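About Hukbridge

Hukbridge is a technical school for building measurement and room acoustics. We teach surveyors, heating contractors and interior fitters how to take readings in occupied buildings and how to write them up so that another person can repeat them. The school was set up by Romain Bailly after nine years of site work, and it still runs from its first address, on the upper floor of the Chevalier building.

What we teach

Three courses run each year. The foundation course covers air leakage, surface temperature and humidity. The second course deals with sound: reverberation time, impact noise through floors, and airborne transmission between adjoining rooms. The third is a report-writing course and is the one most often repeated by former students. Each course lasts 19 days, with the first intake in March.

Class size is limited to seven. Every student has an instrument set for the full length of the course and calibrates it at the start and end of each week. Instruments that drift outside tolerance are logged and withdrawn.

Small rooms

Most published guidance assumes a large, regular space. Much of the work our graduates are paid for takes place in bedrooms, box rooms and converted attics, where furniture, low ceilings and short distances between surfaces affect every reading. Below the frequency at which individual room modes separate, a single microphone position tells you very little. We teach a minimum of five positions per room – six where the ceiling slopes – and we require the positions to be drawn on the plan before any equipment is switched on. 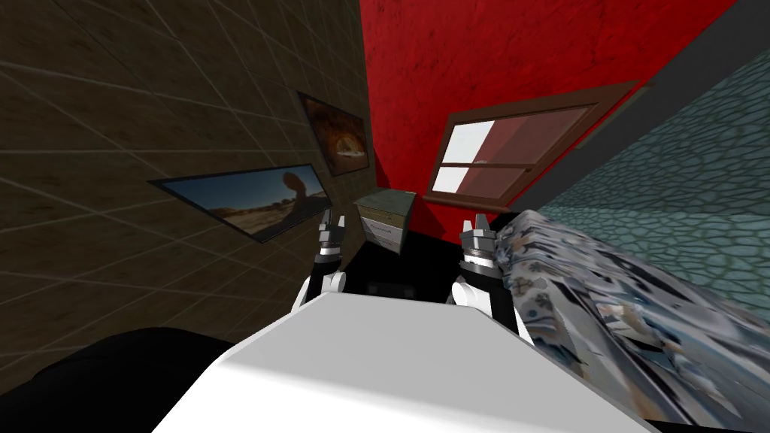 Computer-rendered bedroom with two robot arms, view tilted.

Readings from student exercises are kept in the Raleo archive, which now holds 3894 room records. Each record includes the floor plan, the instrument serial numbers, the outdoor conditions and the name of the person who checked the arithmetic. Records are open to current students and to graduates who keep up their registration.

Staff

Romain Bailly teaches air leakage and manages the calibration bench. Lionel Lemaire teaches acoustics and edits the Rurnasov notes, our printed series on measurement error. The notes run to 65 pages per issue and are included in the course fee.

Admission

Applicants need two years of site experience or an equivalent trade certificate. A short written test in basic arithmetic and unit conversion is given on the day of the interview. Calculators are allowed – phones are not.

Page last revised 12/10/24.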